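Projects > Small Producers Fund > Progress Reports > Mullura Distillery

Mullura Rye Project: Second Progress Report
Submitted by Hélène Carrier, head distiller

The fund asked for a shorter report this time. I counted the pages of the last one and took the point.

When we applied, we promised three things: a straight rye made from grain grown within sight of the still, a trial of used brandy barrels against new oak, and a tasting room that would bring people to Hilport in the off season. We are on schedule with the first, ahead on the second, and in possession of a very nice set of drawings for the third.

Grain

The Lachance farm delivered its rye in August, two weeks after we had cleared the floor for it and one day after we had given up and put other things there. Quality was good. Moisture was a touch high, so we dried it longer than planned and paid for the propane, which you will find under "Energy" with a small arrow next to it. We mashed all of it by the end of October. The 334 gallons we lost to a foamed-over fermenter are included in the figures and, to a lesser extent, in the floor drain.

We have changed the yeast. The first strain gave us a clean, quick ferment and a spirit that tasted of nothing in particular. The second takes a day longer and gives us pepper, a bit of orange peel and something my assistant calls wet hay and I call complexity. We are keeping it.

Barrels

As of this report we have filled 7 new oak barrels and the same number of used brandy barrels, all from the same run and all entered at the same proof. They sit side by side on the lower rack, where the temperature swings least. Moson, our cooperage, shipped the new oak on time. Two barrels leaked at the head for the first week and then stopped by themselves, as barrels do once they have your full attention.

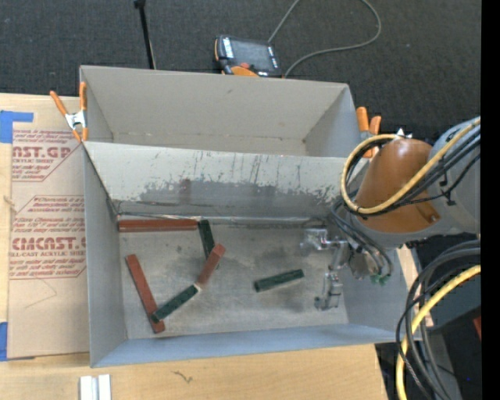 Samples were pulled in November. The new oak is doing what new oak does at this age: a lot of vanilla, a lot of color, and a finish like chewing a yardstick. The brandy wood is paler and much quieter, with dried apricot and baked apple and the rye spice still up front. If I had to bottle one tomorrow it would be the brandy cask, and I would lose sleep over calling it finished. I would like to leave both alone until next fall and taste every two months. I have asked the staff to stop tasting it every two weeks.

One caution. Whiskey finished or aged in used wood can't carry the same wording on the label as whiskey from new charred oak. Our application was vague on this, and I wrote it, so I can hardly complain. The brandy cask lot will be sold under a different description, and we've set aside part of the design budget to work out a label that says so without sounding sorry about it.

Sales

The unaged rye went on sale in the spring to keep the lights on. We have sold 1,289 bottles, mostly to bars, against a target of 700. I would love to credit our marketing plan. A bartender in town put it in a sour with grapefruit, the drink got popular, and we answered the phone. The cash has covered the propane overrun and the replacement pump, so we are not asking for a change to the grant total.

Tasting room

The building permit is with the town. It has been with the town since June. We were asked for a second exit, then for drawings of the second exit, then whether we really needed the first exit where it was. The revised plans are in and I expect an answer by February. Please read "expect" in the way you would in any other permit matter.

Money

We have drawn 60 percent of the grant. Barrels and grain came in under budget, energy and repairs came in over, and the two nearly cancel out. I'd like to move the unspent part of the barrel line into insulation for the rack house, if the fund agrees. A one-page request is attached — one page, both sides.

The next report is due after the spring tasting. Samples from both lots will come with it, in small bottles, labeled more clearly than last time.

Comments

ryeguy_nw: Had that grapefruit sour twice. Would buy the brandy cask one tomorrow, finished or not.

Dottie M.: Is the unaged rye sold anywhere outside Hilport? My store says they can't get it.

stillcurious: What proof did the barrels go in at? You say they match but you don't give the number.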